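About Us

Hi, I'm Mahnaz, and I run Gimholm, a small language school above the hardware store on Vudlow Street.
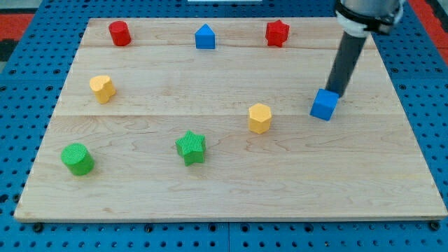
We teach Danish, Icelandic, Korean and Persian to grown-ups, mostly in the evenings, mostly to people who have already had a go at it with an app and gotten tired of being told they did great. I was one of those people myself! I spent a whole winter on Danish that way, went to Aarhus to see my cousin, opened my mouth in a bakery and got answered in English before I'd finished the word for "two."

So I went looking for a real teacher and found Lærke Bundgaard, who had a card up in the laundromat. She made me say "rødgrød" until I was ready to throw a shoe. By the end of that year there were four of us around her kitchen table every Tuesday, and her landlord had started asking questions about the folding chairs. That's when I rented the upstairs room (it had been a dentist's office, and the hooks for the little bibs are still on the wall, we hang the coats there).

We've grown a bit. At the moment we have 46 people signed up across all the classes, and no class ever has more than 8 in it. I get asked to bend on that every single term and I don't. With eight, everybody talks. With twelve, the same three talk and the rest get very good at looking at their notebooks.

Who teaches what

Lærke still has Danish, all levels. She's strict about vowels and relaxed about everything else, and if you bring her a crossword she'll forgive you for being late.

Guðlaug Stougaard and Halfdan Þrastardóttir share Icelandic. Guðlaug takes the beginners and Halfdan takes the reading group, which has been stuck in the same saga for longer than I'd like to say — they keep stopping to argue about who was in the right over the horse. You don't need to be good to sit in. You do need to have read the chapter.

Korean is Si-eun Byun's. She used to teach middle school and it shows, in the best way. Her Level 1 people can order a meal, read a bus sign and politely refuse a third helping by week six. She runs a Saturday morning class too, for parents who can't do evenings.

I teach Persian. It's my mother's language and I grew up speaking it in the kitchen and nowhere else, so I had to learn to read it properly as an adult, with all the embarrassment that comes with that. If you grew up the same way, come and talk to me. The Thursday class is really for you, and we start with handwriting.

How the classes go

Terms are ten weeks, ninety minutes a week. There's homework and it's short. We don't give grades. At the end of each term you have a fifteen-minute conversation with a teacher who isn't yours, in the language, with tea, and afterward they write you half a page on what to work on next. People dread it and then ask for a copy for the fridge.

Books are included, apart from dictionaries. We have a shelf you can borrow from, 541 titles the last time Halfdan did the list, heavy on detective novels and children's picture books (start with the picture books, even if you think you're past them). Please sign things out. The second volume of the Korean reader has been missing all spring and Si-eun would like it back, no questions asked.

What it costs

A term is $500, and you can split it into two payments without having to explain yourself. If that's still too much, write to me. We keep a couple of reduced places every term and I'm the only one who knows who has them.

Come by

The easiest way to find out if you'd like it here is to sit in on a class, which is free and takes no planning — send me a note the day before so I can put out a chair. Our next open evening is Friday, May 10, 2019, from six until the tea runs out. Short summer classes start in June, and Danish fills up first, it always does.

We're on the second floor, door to the left of the hardware store, buzzer marked Solanki. That was the dentist. I've been meaning to change the label. There's no elevator, I'm sorry to say, but Si-eun and I both teach at the public library as well, where there is one, so ask if the stairs are a problem.

Soso, the café across the street, stays open late on class nights, and a fair number of us end up over there practicing on each other.

Mahnaz Mohammadi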